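Pre-session checklist, software side - handheld gripper rig, bathroom showroom
Rastham build, March. Filled in by Ifigeneia Athanasiadis, read over by Ximeng Bai.

Thank you all for being patient with the new layout of this sheet. I have kept the old order as far as I could, and my comments sit under each item so you can see what I was thinking when I ticked it (or didn't).

**Start-up**

- [x] Recorder starts from a cold boot without a manual restart
 - Fine both times I tried it, which is a nice change from last month.
- [x] Free disk space checked before the first take
- [ ] Clock offset between the two gripper streams within limit
 - Left stream drifted a little after a long pause. Bautista has the log, and I'd like him to look before we blame the cable again.

**Marker tracking**

- [x] Marker map loaded matches the cubes fitted
- [x] Both cubes found at start pose
- [x] Track recovers after a cube turns away from the camera
 - It came back quickly and, more to the point, with the right identity. Lovely work by Amancay on that.
- [ ] No false detections over 100 idle frames
 - We had 2. Both were single frames and the filter threw them out, but the item says none, so it stays open.

The toilet roll task is the one I'd ask everybody to read up on before they begin. It is the most awkward for the pose solver, with so much white and glossy surface close to the hands, and the planner needs a clean grasp label to learn anything from it. 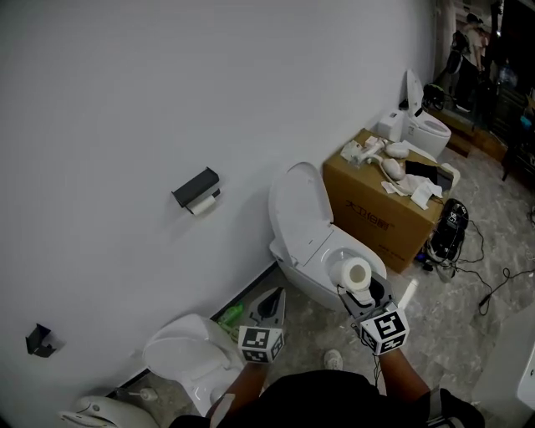 *Toilet roll task: roll held in the right gripper over the open smart toilet, left gripper open.*

**Task labels**

- [x] Grasp label is set on finger closure, with hand speed ignored
- [x] Left and right are not swapped in the saved file
 - Checked by hand on take 2937. Please do keep checking this by hand - it takes a minute and has saved us a week before.
- [ ] Release label agrees with the gripper width reading
 - Late by a few frames on soft objects. Celeste thinks the threshold is too tight, and I'm inclined to agree with her.

**People and floor**

- [x] Cables from the grippers hang free of the hands
- [ ] Power leads moved out of the walking path
 - Do look down before you step back with the rig on, as your eyes will be on your hands.
- [x] Stop command reaches both recorders

Open items go to Bautista and Celeste, and I'll run the marker section again once the new filter is merged.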